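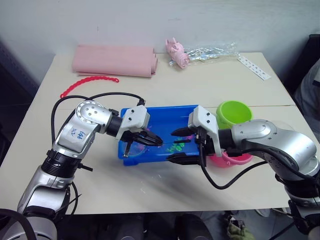
I do all my small-parts sorting over a shallow tray now, and I wish I'd started years ago! Anything that rolls (beads, pegs, those tiny game pieces) hits the raised edge and stops there, so I'm not crawling under the table with a flashlight.

- Pick a tray color that your pieces *aren't*. Green on blue is easy on my eyes.
- Park lids in one end of the tray, or they wander off.
- Plastic cups are great for sorting. I keep 3 or 4 going, one color each.
- Roll up a foam mat and leave it at the back of the table till you need it.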